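FOR IMMEDIATE RELEASE

Hinmont Tries the "One Table" Kitchen Method and Is Not Convinced

Skeltham workplace kitchen firm finds that half-finished drinks, not storage, are what clutter a shared table

SKELTHAM - Hinmont, which looks after shared kitchens in office buildings, today released the findings of its October trial of the One Table method, a tidying plan that has been sold hard to building managers over the past year. The company ran the plan in seven kitchens at the Dalmont building and will not be recommending it to customers in its current form.

One Table says that a shared kitchen stays tidy if everything anyone brings in is set down on a single table first, sorted there, and then put away. The sellers promise a calmer room and less waste. They also sell a set of trays, stickers and wall cards to go with it, under the name Llanos, and a full set for a building the size of Dalmont comes to $800. Hinmont paid full price for its set and took no money from the seller.

"We were asked about it by three customers in one month, so we thought we had better look," said Naomi Shirima, head of kitchens at Hinmont. "I had my doubts going in. Some of them went away. Most of them are still with me."

The trial did make people set things down in one place. Whether it made them pick those things up again is another matter. Hinmont staff logged what was still on the tables at 4 p.m. each working day. By the end of the month the log held 370 items, and the largest group by far was drinks that somebody had started or meant to start: bottled drinks, juice cartons, cans, coffee in paper cups. Food came a distant second. Dishes, which the wall cards spend most of their space on, hardly figured.

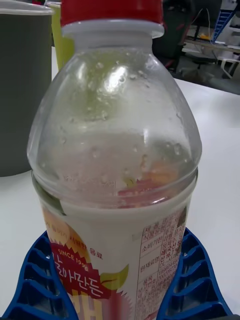

The Llanos sorting cards have no good answer for drinks. They offer "Keep," "Share" and "Toss," and the person doing the sorting is almost never the person who bought the drink. Staff at Dalmont were left guessing. A bottle with its cap on could be lunch for someone on the fourth floor, a gift left out for the team, or something that had been there since Friday. The cards tell the sorter to "trust your first feeling." Hinmont does not think a first feeling is a sound way to deal with another person's drink.

Labels helped less than expected. Many of the drinks people bring to Dalmont come from specialty grocers, with labels in Korean, Spanish, Arabic or Polish, and a sorter who cannot read the label cannot tell whether the drink belongs in the fridge once opened. The method's handbook suggests going by the front of the pack. The front of a pack is there to sell the drink. A starburst badge with "SINCE 1996" on it tells the reader a year and leaves out everything a person cleaning a kitchen needs to know. Storage advice, where there is any, tends to be in small type on the back, and it still will not say when the cap first came off.

Fares Bitar, who ran the day-to-day side of the trial, asked the seller twice how sorters were meant to handle this. The first reply was a link to a video. The second was an offer of more stickers.

"I like stickers fine," said Bitar. "What worked was a marker on a string. Name and day, on the cap or the lid. We put markers in two of the kitchens in the third week, and the arguments in those two kitchens pretty much dried up. I would not call that a method. It cost us less than a sandwich."

Hinmont points out that two kitchens over two weeks is a small test, and the marker may have looked good for no better reason than that it was new. The company will leave the markers in place through the winter and check again.
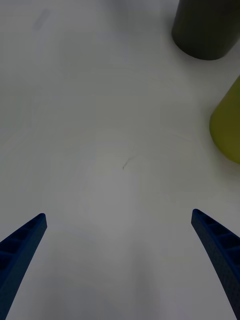
TABLE TOPS AND CLEANING

The Llanos handbook calls for a pale table, "so that clutter shows." Hinmont agrees that clutter shows on a pale table. So does everything else. A matte white top will show a faint smudge or a tiny dark mark that would go unseen on wood grain, and evening cleaners at Dalmont reported going back over tops that were already clean enough to eat from. Others had stopped seeing the marks at all by the second week. The trial gives no reason to think a pale top leads anyone to put their things away.

Customers who already have pale tables should keep them. Customers who have been told to replace a good dark one should ask the person telling them for numbers. Hinmont asked, and was sent a drawing of a before-and-after kitchen.

On the cleaning itself, the company's advice has not changed:

Clear the top fully before wiping, and put things on a cart while you do it.
Use a damp cloth and plain dish soap. Dry with a second cloth.
Leave small marks that do not lift on the first pass, and report them at the end of the week.
Do not use scouring pads on a matte finish - they leave shiny patches that will not come out.

WHAT HINMONT WILL KEEP

Not all of the trial was a loss. The fixed 4 p.m. check was popular with cleaners, who said it gave them a clear time to start, and Hinmont will offer it to all customers from next month at no added charge. The deep tray from the Llanos set is a decent tray. The wall cards have been taken down.

Aidan Doherty, who manages the Dalmont building, had hoped for more. "The pitch was that 2,000 people would change their habits over a tray," he said. "I wanted to believe it, and I signed off on it. I will say the kitchens looked good at nine in the morning. They looked good at nine in the morning before, too."

Hinmont has told the seller what it found and has offered to run the trial again if the cards are rewritten to deal with opened drinks. It has not yet had a yes or a no. Until then, the company's position is that a shared kitchen needs a marker, a cart, a set time and enough fridge space, and that anyone quoting a building for more than that should be asked what the rest is for.

The full log, with the daily tallies for each of the seven kitchens, is free to building managers on request. It lists items by type only. Brand names and people's names were left out.

ABOUT HINMONT

Hinmont stocks, cleans and repairs shared kitchens in office buildings in and near Skeltham. It does not make or sell storage products.

MEDIA CONTACT

Orla Costello, Hinmont press desk, Skeltham
Calls are taken from 9 a.m. to 5 p.m. Visits to the Dalmont kitchens can be set up for any Tuesday, after the lunch rush.

###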